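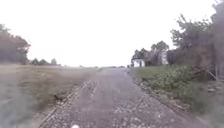 **From:** Caoimhe Rafferty
**To:** grounds-ops list
**Date:** April 11, 2024
**Subject:** Re: Path inspection rounds and who does what now

Tadhg wrote:

> Can someone put in plain words what happens to the walking rounds once the robot is doing the paths every day? I have had three different answers. Fergal told me the rounds are finished. Yuzhen told me they stay but get shorter. The Jurnovum people told me it was up to us. I have done the Kakstead side for 16 years and would like to know what my mornings look like before the new rota goes up. Also, who signs the sheet? If the machine goes past a hole and a cyclist finds it later, is my name still at the bottom?
>
> Tadhg Dolan

Tadhg, and everyone else who asked me the same thing in the yard,

I talked to Róisín and Yuzhen yesterday and this is where it stands. I'm copying the whole list so there is one answer.

The walking rounds are not finished. What stops is the daily full-length walk with the clipboard. The robot takes that over on the paved paths at Kakstead and on the Perberg link. It drives the route, records as it goes, and the recording is in the shared folder by the time the first crew is back from the yard. One of us then reviews it at the desk and marks anything that needs a visit. After that somebody goes out to the marked spots with tools in the van.

So the walk turns into a review plus a trip. For most mornings that means two people on path work where we used to have three. The third moves to drainage and fencing, where we are behind. No posts are going. Róisín has that in writing from the Benavides office and will show it to anyone who wants to read it.

The review is real work and it goes on the rota as such. During the trial in December it was treated as something to squeeze in over coffee, and it showed. More than 59 marks were raised in that period and a good part of them were duplicates or shadows, because whoever had the desk was also answering the phone. From now on the reviewer does only the review until it is done. You can swap the desk among yourselves, but nobody does more than two mornings in a row. Yuzhen's eyes were gone by the third and she is half the age of some of us.

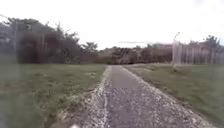 Edges are what I expect us to disagree about, so I want a common way of marking them. The software looks for holes and standing water and does not do much with the sides of a path. We have always cared about the sides, as that is where the paving goes first and where a wheel or a stroller gets caught. Take the left side on the stretch with lawn both sides and the chain-link fence over to the right: there is loose, pale gravel and broken edging between the paving and the grass, and the software raised no mark for it. A person who has walked that path would. Please mark edges by hand as "edge, watch" or "edge, visit", and use nothing else, or we can't sort the list.

The picture is also soft in the corners. If you can't tell what something is, mark it "unclear" and let the van crew look. Don't guess. I would take a wasted trip over a wrong entry in the log.

On the signature. The sheet now has two lines. The reviewer signs that the recording was looked at from start to finish. The van crew signs for the spots they visited. Neither signature says the path has no defects — the old one didn't either, though plenty of us read it that way. If the robot misses a day because of a fault, the sheet says so and that section gets walked. Róisín is having the wording checked and I'll send it when I have it.

A few smaller things:

- Full-length walks stay, once every 6 weeks on each route, done by someone who knows it. Tadhg, that is you for Kakstead if you want it.
- Unpaved tracks are still walked as before. Nothing changes there.
- If you meet people out on the path, they will ask you about the machine. Tell them what it does and give them the office number if they want more.
- Fergal is running a desk session on the review software for anyone who missed the first one. Reply to him directly, off the list.

One thing I don't have an answer for. Several of you said that the morning walk was when you heard about things: a gate that won't close, a dog owner with a complaint, a tree making a noise it didn't make before. None of that ends up on a recording. I raised it with Róisín and she agrees it is a loss, but there is no plan for it yet. If you have an idea, send it to the list and I'll take it to her with the rota.

The draft rota is pinned up by the key cabinet. Pencil your changes on it, please, and put your initials next to them.

Caoimhe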